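Projektbericht: Das Seeflugzeug als Küstenaufklärer der Zwischenkriegszeit

Lumturie Karagiannis und Mirta Garrido, Projektseminar Technikgeschichte, viertes Semester

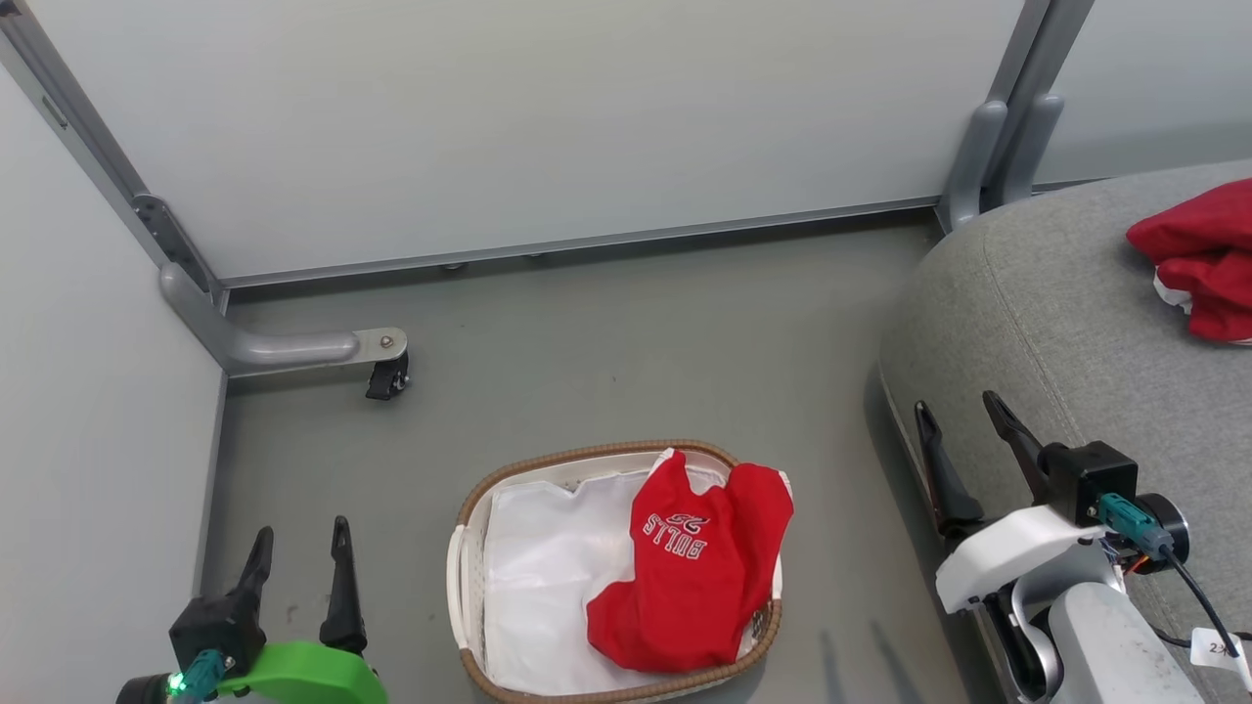

Unser Bericht behandelt die Frage, warum kleinere Marinen in den zwanziger Jahren an einmotorigen Schwimmerflugzeugen festhielten, obwohl Flugboote größere Reichweiten boten. Das Thema ergab sich aus der Vorlesung zur Seekriegsführung. Ursprünglich wollten wir auch die Bordkatapulte behandeln, haben diesen Teil aber nach der Zwischenbesprechung gestrichen.

1. Material und Vorgehen

Grundlage war die Sammlung Bastos, ein privater Nachlass mit Wartungsheften, Flugbüchern und Briefwechseln einer Küstenstation. Der Bestand umfasst 248 Blatt, davon 16 ohne Datum. Lumturie Karagiannis hat die Flugbücher ausgewertet, Mirta Garrido die Wartungshefte. Die Briefe haben wir gemeinsam gelesen. Einige sind mit Bleistift geschrieben und nur unter schrägem Licht zu entziffern.

Alle Flüge wurden in eine Tabelle übertragen, mit Startzeit, Landezeit, Besatzung, Auftrag und Bemerkung. Erfasst wurden 162 Flüge. Für die Karten haben wir das Programm Dristance benutzt, das Strecken über Wasser aus Kurs und Flugzeit berechnet. Windangaben fehlen in den Flugbüchern meistens, die Strecken sind deshalb als Annäherung zu verstehen.

2. Die Station Flekden

Flekden war eine kleine Station mit einer Holzhalle, einer Ablauframpe und einem Kran. Die Rampe lag nach Westen offen. Bei auflandigem Wind konnte nicht geslippt werden, die Maschinen mussten dann an der Boje bleiben oder mit dem Kran aus dem Wasser gehoben werden. In den Briefen beschwert sich der Stationsleiter mehrfach darüber, zuletzt im Juli, als ein Schwimmer an der Rampenkante aufgerissen wurde.

Die Flugzeuge waren Zweisitzer mit zwei Hauptschwimmern aus Holz. Der Beobachter saß hinten und bediente auch das Funkgerät, soweit eines eingebaut war. Bewaffnet waren die Maschinen nur bei Übungen.

3. Ergebnisse

Die meisten Flüge waren kurz. Typisch war ein Start am frühen Vormittag, eine Runde entlang der Küste und die Rückkehr vor Mittag. Nachmittags wurde selten geflogen. In den Bemerkungen stehen dafür Dünung und Sicht als häufigste Gründe.

Der Wartungsaufwand war hoch. Die Schwimmer nahmen Wasser auf und mussten nach dem Flug gelenzt werden, was die Hefte jedes Mal verzeichnen. Dazu kam Korrosion an Spanndrähten und Beschlägen. Der Motor selbst taucht in den Heften seltener auf, als wir erwartet hatten. Das kann auch daran liegen, dass größere Motorarbeiten in der Werft Kanine ausgeführt wurden, deren Unterlagen uns nicht vorlagen.

Für die Ausgangsfrage sind vor allem die Briefe wichtig. Dort wird ein Flugboot zweimal angefordert und zweimal abgelehnt. Begründet wird die Ablehnung mit der Hallenbreite und der Tragkraft des Krans. Die Reichweite kommt im Antwortschreiben gar nicht vor. Wir schließen daraus, dass in Flekden die vorhandene Anlage über den Flugzeugtyp entschied – zumindest im Zeitraum, den der Bestand abdeckt.

4. Schwierigkeiten

Die Flugbücher verwenden zwei verschiedene Zeitangaben. Erst nach der Hälfte der Übertragung fiel uns auf, dass ein Beobachter in Ortszeit schrieb und die übrigen in Normalzeit. Die betroffenen Einträge haben wir korrigiert und in der Tabelle markiert.

Eine Übertragung auf andere Stationen ist mit unserem Material nicht möglich. Dafür müsste man mindestens einen zweiten Bestand heranziehen, am besten von einer Station mit gemauerter Halle. Die Tabelle und die Karten liegen dem Bericht als Anhang A und B bei.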